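Sitting Down Together: Living Room Seating and Family Talk in Shared Homes
Final report, Home and Society seminar
Kanokwan Srithong and Nikola Perić
January 2021

Our project began with an argument over dinner, in which one of us insisted that families talk less now because of phones and the other insisted it was because of the furniture. We had such a good time arguing that we asked our instructor, Mariama Quaye, whether we could make a term's work of it, and she very kindly said yes, as long as we kept it small (we did try!).

We handed out 300 questionnaires in the Nandari neighborhood in November and got 218 back, which pleased us no end. The questions were simple ones: where do you sit in the evening, who sits near you, and what do you talk about once you are there? We left half a page blank at the bottom for anything people wanted to add, and a good many of them filled it and carried on over the back.

What came through most strongly was how attached people are to their own spot. Parents wrote about the end of the couch nearest the lamp, and grandparents about the chair by the window that everyone else gives up when they walk in. Several younger people told us they only bring up difficult things when they are sitting side by side with someone, so that they don't have to look at them while they say it.
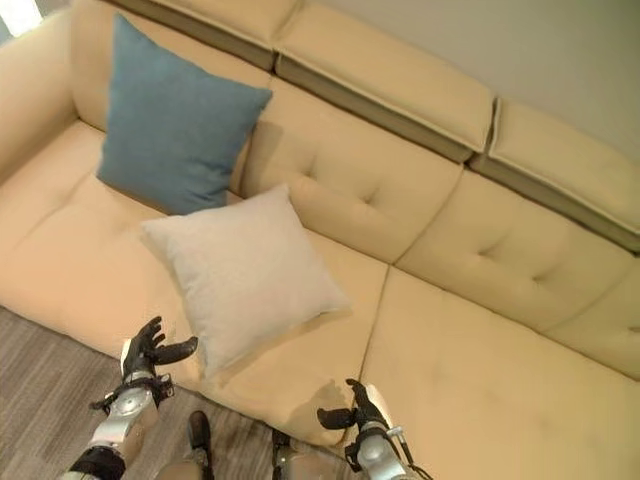 Figure 1. A cream leather sofa with adjustable headrests and tufted back cushions.

Long sofas came up again and again in these answers. Households with one large sofa described more evenings spent in the same room, though they also described more television, and we went back and forth for a long while over what to make of that. Our classmate Pantelis Kalogeropoulos read a draft and pointed out that a bigger sofa may simply mean a bigger family, with more people around to talk to in the first place. He is quite right, and we had not asked about household size on the form. We would certainly ask if we did it again.

We also learned that wording matters a great deal. Our question about "quality time" confused people, and one person wrote only "please explain" beside it. The plainer questions brought much warmer and fuller answers, and nearly all of our quotations in the appendix come from those.

We would like to thank everyone in Nandari who wrote back to us, and Tihomir Radulović for his patient help with the tables. The blank questionnaire and the full set of comments follow in Appendices A and B.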